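Covcombe quilted bedspread, queen size — review
Posted by Prys Pumphrey, 21 July 2022

I do all my folding on the bed, always have, so what I ask of a bedspread is a bit different from what the shop asks. Warmth is nice. Mostly I want a big, flat, cheerful surface that doesn't slither onto the floor when there's washing on it. The Covcombe does this so well that I've stopped using the ironing board as a shelf!

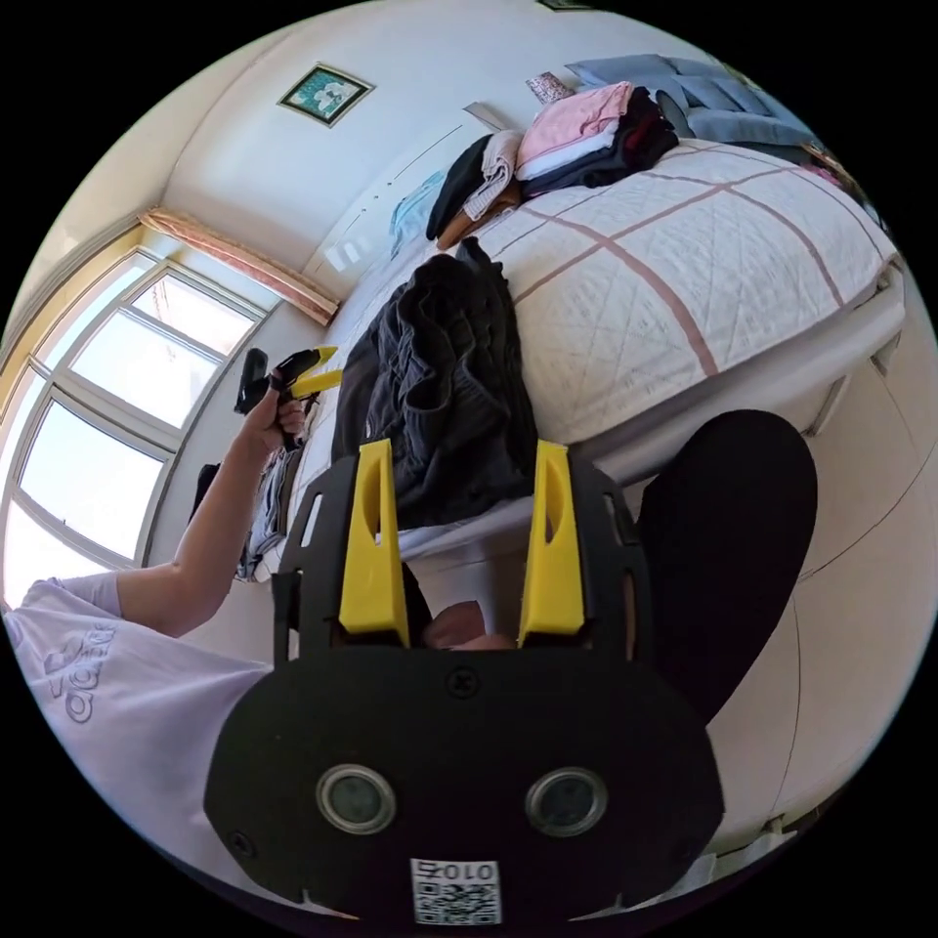
Folding under way on the Covcombe, pale blue pillows up the far end.

I found mine at the Gratorbridge homewares place in the July sales, after sending back a Lui one that was gorgeous but shiny, and every pile I put on it toppled over. The quilting on this one has just enough grip. Shirts stay where you leave them, and a stack of jumpers will sit near the edge quite happily while you hunt for the other sock.

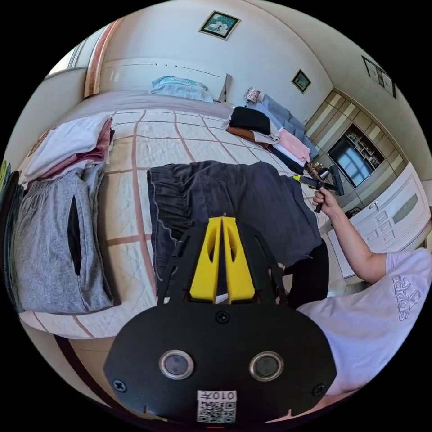 The pattern is my favourite thing about it, and I nearly didn't buy it for that very reason (I thought the lines would look like graph paper). They're fine and soft in colour, and they make a terrific folding guide. I line up a hem with one line and bring the legs over to the next. Anything with an elastic waistband, like the dark grey one spread over the middle, gets smoothed out along the grid first and comes out far neater than I ever managed on a plain doona cover.

Washing it is fine too. It's been through the machine 17 times by my tally on the laundry door, cold cycle, six pegs on the line, and the stitching has held everywhere except one corner where a thread pulled. I snipped it and it hasn't run.
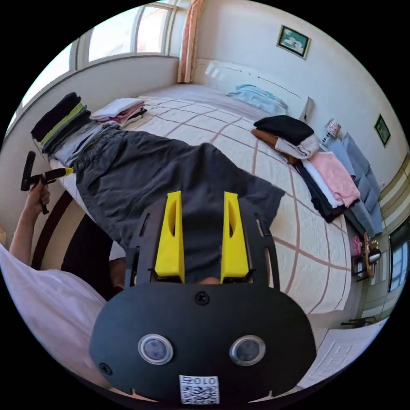 Grumbles, then. It's heavy when wet, so get someone to take the other end. The pale background shows up every bit of dark lint, and I keep a roller in the bedside drawer now. I'd also love a matching pillowcase in the same grid — Breltonside used to do one for theirs and I still miss it.

Would I buy it again? Yes, and I'm eyeing off the single for the spare room.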